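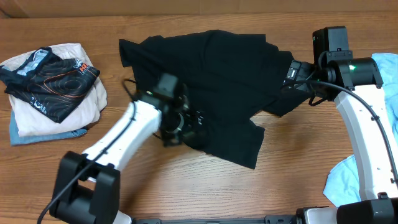

My grandmother kept a mending basket beside her chair for as long as I knew her, and when she passed it came to me with everything still in it, needles rusted into the pincushion and all. I have been thinking about that basket a great deal this spring, because May is when I go through the family's clothes and decide what stays, what goes and what gets one more chance. If you've ever spread a dark garment out on a wooden table, the folds still running across the middle and a sleeve or some such flap poking out at the corner, with a folded stack waiting to the left of it, then you know the part of the job I mean. It's the looking-over part, and I have come to believe it matters more than the sewing.

I used to skip it. I would find a hole, fix the hole, and put the thing back in the drawer feeling very pleased with myself. Then two weeks later the cloth would give way an inch from my lovely repair, and I'd be cross with the shirt as though it had done it on purpose. It was Elmarie Mofokeng who set me straight, at one of our evenings in the back room at Stenilari (for those new to this newsletter, Stenilari is the yarn and fabric shop on the hill in Skendness, and they very kindly let us stay after closing as long as we sweep up our threads). She took a cardigan of mine, held the elbow up to the lamp and just waited until I saw it. The hole was the size of a pea. The thin place around it was as big as my palm.

So now I look first. I do it in the morning if I can, with the kitchen blinds all the way up, and I go over each piece with my fingertips as well as my eyes. Dark clothes are the worst for this. Black hides everything until you put it on and step outdoors, and then there's your bare elbow for the whole street to see. For black cotton I slide a sheet of white paper inside and move it along slowly, and any place where the white shows through gets a safety pin. I've learned to pin straight away and not trust myself to remember. I once spent most of a Christmas visit hunting for a hole I knew perfectly well I had seen.

Once the pins are in, I sort. Seams that have come open go in one pile, and I do those first because they're quick and they put me in a good mood. Holes and thin places go in another. Then there's what Abena Kyei calls the "maybe somebody else" pile, for things that are perfectly sound but that none of us wear, and I try to be strict about that one. We had a green raincoat in it for three years. It has now gone to my niece, who loves it, and I feel a bit foolish for having kept it from her.

A few of you wrote in after the last newsletter asking about thread, so let me say my piece. I like plain cotton thread for cotton and a fine wool for wool, and I don't fuss much beyond that. If you can't match the color exactly, go a shade darker, as a lighter thread tends to jump out at you from across the room. Bontu Worku disagrees with me completely and uses the brightest thing she can find. She has a pair of gray work pants with orange patches at both knees, stitched in rows so even you'd think she had ruled them, and she gets stopped in the grocery store and asked where she bought them! I don't have the nerve for it myself, but I admire it, and I did go so far as to mend a dish towel in red.

Now for darning, which is the thing people tell me they're scared of. Start well outside the hole, out where the cloth is still strong. Run your long threads up and down first, close together, and leave a tiny loop at each turn so there's some give when the fabric stretches. Then weave across, over one and under one, and push each row snug against the last with the tip of the needle. Don't pull. I know it's tempting, and I know it looks neater in the moment, but a darn that has been pulled tight will pucker in the wash and sit there like a walnut in the heel of your sock. I use a wooden darning egg that came out of Grandma's basket. Mariama Alhassan uses a light bulb, an old burned-out one, and her darns are better than mine, so please don't go out and buy anything on my account.

Knits that have laddered are a different matter. For those you want a small crochet hook and some patience, and you catch the loose loop at the bottom and walk it back up the ladder one rung at a time. I find this enormously satisfying and will do it for anybody who brings me a sweater and a slice of something.

Patches I have mixed feelings about. A patch on the inside is kinder to the look of a thing, and a patch on the outside is stronger and easier to get flat, and I go back and forth. Whichever you pick, wash the patch fabric before you use it. I skipped that on a pair of my husband's jeans, the patch shrank in the first hot wash, and the whole knee drew up like a purse. Round the corners off too, even just slightly, as square corners catch and lift. And do save your scraps — the legs of worn-out pants are a wonderful source, especially the backs of the calves, which hardly get any wear at all.

While I'm on the subject of saving things, I want to mention the button jars. Jozefína Beneš brought in her late aunt's collection last month, and she and her daughter sat down and counted them, all 900, sorting them into old jam jars by color as they went. She would like them to be used. If you're missing a button, bring the garment along so we can match it properly, and take what you need. There are some beautiful old shirt buttons in the cream jar, and a set of big brown coat buttons I've had my eye on and am trying very hard to leave for someone who has a coat to put them on.

Some of you have asked whether it's worth mending clothes that didn't cost much in the first place. I've had this conversation at my own kitchen table more than once. All I can tell you is that the shirt my son wears most came out of a bargain bin, and I've closed the same underarm seam on it twice and would gladly do it again, since he reaches for it before anything else he owns. I don't do the arithmetic. I do let things go when the cloth itself is tired all over, and then they become cleaning rags or patches or stuffing for the draft snake by the back door, and I don't feel bad about it.

A word on storing what you've finished. Fold knits and hang wovens, and please wash everything before it goes away for the season, even if it was only worn the once. Moths are after the little traces of us, the skin and the soup. I tuck cedar blocks in with the wool and give them a light sanding when they stop smelling of anything.

Our next evening is at Stenilari as usual, starting at seven, with the side door on Potgieter Lane propped open until half past. Bring one thing you've been putting off. Elmarie will have her good lamp, I'll have the kettle, and there are spare needles and thimbles for anyone who needs them. Abena is going to show us how she turns a shirt collar, which takes her about 49 minutes from first snip to last stitch, and she says we are allowed to talk to her during all of it except the corners. If you have a seam ripper you like, please bring that too, as ours has gone missing again and I have a feeling it's at the bottom of somebody's bag. Possibly mine.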